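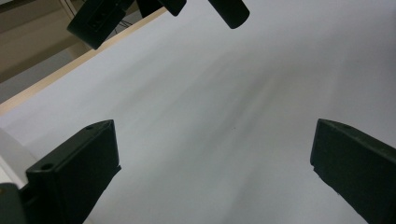 Ticket 207: Upstairs thermostat reads high, heat shuts off early
Opened by: Marjorie Lightfoot
Assigned to: Declan Bainbridge
Site: Tudley house, second floor
Equipment: Drastley wall thermostat, gas furnace, two zones
Status: Closed

Problem as reported
The upstairs thermostat says 71 when the bedrooms feel much colder than that. The heat comes on in the morning, runs for a few minutes and stops. Downstairs is fine. I changed the batteries and it made no difference. It did the same thing last winter but I put up with it.

Declan Bainbridge
Thanks. Before I come out, please do the following and write back.
Set an ordinary room thermometer on the hall table near the thermostat, away from the window, and leave it for an hour. Write down both readings.
Check that the schedule is not in Away mode. On this model it shows as a small suitcase at the top of the display.
Tell me if any furniture or a lamp has been moved close to the thermostat.

Marjorie Lightfoot
Thermometer said 66, thermostat said 71. No suitcase. There is a lamp but it has been on the other side of the hall for years. Dorothy Dobson next door has the same thermostat and hers is right on.

Declan Bainbridge
A difference of 5 degrees is more than I would fix with the offset setting. Leave the offset at zero for now. If you change it and the cause is something else, the reading will be wrong in the other direction later in the day.
Next test: take the reading first thing, before the heat has run, then again after it has been on long enough for the radiators to get hot.

Marjorie Lightfoot
Before the heat: thermometer 62, thermostat 63. After: thermometer 65, thermostat 70. So it is close when everything is cold.

Declan Bainbridge
That helps. The sensor is probably OK and warm air is getting to it from somewhere. The usual cause is the hole in the wall where the wire comes through. If a heating pipe runs in the same wall, warm air comes out of the hole right behind the sensor. I will pull the cover when I visit.

Site visit, 22/11/2025
Shut off power at the furnace switch. Took the thermostat off its base. The wire hole is far bigger than it needs to be, left over from an older unit, and there was a steady warm draft out of it. The riser to the bathroom is in that wall.
Packed the hole with plumber's putty around the wire and put a foam gasket behind the base. One base screw was stripped -- replaced it with a longer one. Wire ends were dull, so trimmed and reconnected them. Power back on, schedule still in memory.
After a full heating cycle the thermostat read 68 and the thermometer read 67.

Lorraine Yeoman (office)
Do you want a replacement thermostat kept on order for this one?

Declan Bainbridge
No, please cancel it. The unit is fine.

Marjorie Lightfoot
Seven days now and the two readings have stayed within a degree. The bedrooms are warm by the time I get up. The hall register still rattles a little when the blower starts -- should I open another ticket for that?

Declan Bainbridge
Yes, please open a new one and I will look at it with the filter change. Closing this.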